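Section 4: Setting up your first shelf task

By now both arms should be mounted, powered and talking to the Himier controller. If they aren't, go back to Section 3 and finish the cable check first. This is the part we like best, and most people have a cup moving by lunchtime!

What you'll need

The shelf frame from your Vinomden kit, with its board and two bolts
The 16 mm spanner
A few cups, mugs or bowls from your own cupboard
The task card for shelf work (card 139)

4.1 Placing the shelf

1. Press Hold on the controller and wait for the arms to stop. Keep the other people at your bench back until you're done.
2. Stand the frame in the middle of the table, square to the front edge.
3. Fit the board on top and do up the bolts finger tight. Check that all four feet sit flat, then finish with the spanner.
4. Push down lightly on each corner. If the frame rocks, loosen both bolts and start again from step 3.
5. Type the number on the shelf label into the Shelf field. The software uses it to look up the board height.

Caution: Don't reach through the frame while the arms are live, even to grab something that has rolled. Press Hold first, every time.

4.2 Choosing your objects

Start with things that differ in size and colour. Plain white cups work, but you'll get a feel for the grippers much faster if you mix it up — a ribbed planter is a great test, and so is anything with a handle. Leave a good hand's width between objects for the first few runs.

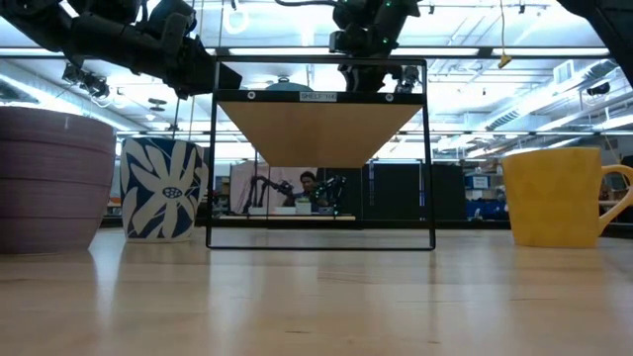 Glossy tabletops are fine. Reflections bothered the older Salcedo software, and some of you will remember taping brown paper over everything. Version 418 copes well with a shiny surface, so the paper can go in the recycling.

Note: Skip thin glass until you've done Section 6. The default grip is set for ceramic and hard plastic.

4.3 Running the task

1. Open Tasks, then Shelf, then Learn Objects. Keep your hands off the table until the tone sounds.
2. Check the outlines on screen. Tap any that look wrong and drag them into shape.
3. Set the speed to 2. You can go faster later.
4. Choose one object and one spot on the shelf, then press Run.
5. Keep a hand near the stop button and watch the whole move.

If the gripper closes beside a handle instead of on it, turn the object a little and run Learn Objects again. Mercedes Mamani on our support desk suggests pointing handles outward, toward the side of the table, and it does make a big difference with chunky mugs.

4.4 Saving your set-up

Press Save and give it a name you'll recognize on Monday. The Geverwood add-on users can share the file with a second bench from the same menu.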